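Lists > Home Workshop > Archive > Thread

Prev by thread | Next by thread | Index | Search | Log in

Subject: Re: What are you all using on top of your benches?
From: Youssra Kamel
Date: January 16, 2019

> I've got a bench top that is basically a solid core door on legs, and
> after four years it looks awful. Glue drips, saw nicks, a ring from a
> can of finish, the works. I don't mind ugly but I can't find anything
> on it anymore. Dropped a little set screw last night and spent longer
> looking for it than I did on the whole repair.
>
> So what do people put on top? I've heard hardboard, I've heard vinyl
> flooring, my brother-in-law says a cutting mat and he's probably
> right but they cost a fortune in the size I need. Also does color
> matter? I was going to go with white so that stuff shows up.
>
> One more thing, if you glue the top down do you regret it later?

Oh boy, you have hit on my favorite subject, so get yourself a coffee.

I've been through four tops on the same bench. The first was bare pine, which dented if you looked at it sideways. Then I went white, same reasoning as you, and I'd talk you out of it if I could. White is great for about a week. After that every pencil mark and every greasy thumbprint is shouting at you, and with my lamp (it's a bright one, on an arm that clamps to the back edge) the glare was so bad I was squinting by the end of the evening. Small shiny parts are hard to see on it too! You'd think chrome would pop on white and it just kind of melts in.

Number three was dark green, a leftover piece of something from the Braltus surplus place out by the highway. Lovely to look at. Black screws vanished on it completely, and I do a lot of sewing machine and clock work, so that's a lot of black screws. I lasted until September and then out it went.

What I have now is a plain tan, sort of a pinkish beige, very dull finish. I picked it up as an offcut from Texier and I am not going to pretend I chose the color with any care, it was what they had in a piece big enough. But I love it. Dark parts show, shiny parts show, brass shows pretty well if you get your head down low. No glare to speak of. The only thing it hides is sawdust, and I'm fine with that!

On glue versus no glue - don't glue. Please. I glued the white one with contact cement and getting it off took me two evenings with a heat gun and a scraper, plus a bad mood that went on longer than that. The tan one is held with double-sided carpet tape along the front and back edges and in 12 months it hasn't budged. Wipe the bench down with mineral spirits first, let it dry, and don't be stingy at the corners. If you're planing or hammering on it you may want a strip down the middle too. I mostly do fiddly things so I didn't bother.

For finding dropped parts, a flashlight laid flat on the surface beats any overhead light you can buy. Turn the lamp off, put the flashlight right down on the bench and sweep it slowly from one side. Anything sitting up even a hair throws a long shadow. I found a click spring that way that I'd written off and already reordered (so now I own two, if anyone needs one).

The trouble with a top this plain is that once it's clean you start noticing every crumb. My routine is a dry brush first, then a barely damp microfiber cloth, then I leave it alone for a bit and brush again. I tried the Prilar spray that people on here like and it left a film on mine, a bit tacky, which just grabbed more fluff. It may be fine on a harder surface. Plain water with a drop of dish soap does it for me.

And it never gets all the way clean, so don't chase it. 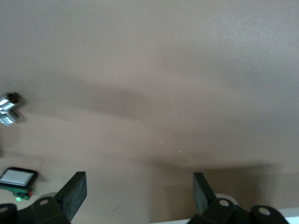
My tan top, a few white specks still on it.

I used to go after each one of those with a bit of tape wrapped around my finger. I've mostly quit doing that unless I have something open on the bench with oil in it, and then I do get fussy.

Price, since you'll want to know: I paid $12 for the offcut and the tape was extra. The big cutting mat I'd been eyeing in the Astinus catalog was $85 and it still wouldn't have reached the vise end. Your brother-in-law isn't wrong about mats, they're very nice for knife work. I'd get a little one and lay it on top when you need it and stand it up behind the bench the rest of the time.

If you want to smooth that door before you cover it, fill the worst nicks and hit it with 400 grit at the end. People will say that's overkill under a covering and they may be right. But mine had a ridge of old glue I'd missed, right where I rest my wrist, and I could feel it through the new surface for months before I finally peeled up that end and dealt with it.

Let us know what you go with, and did you ever find the set screw? Check your pants cuffs. I mean it.

Youssra

Contact the list owner | Copyright remains with the individual posters | Back to top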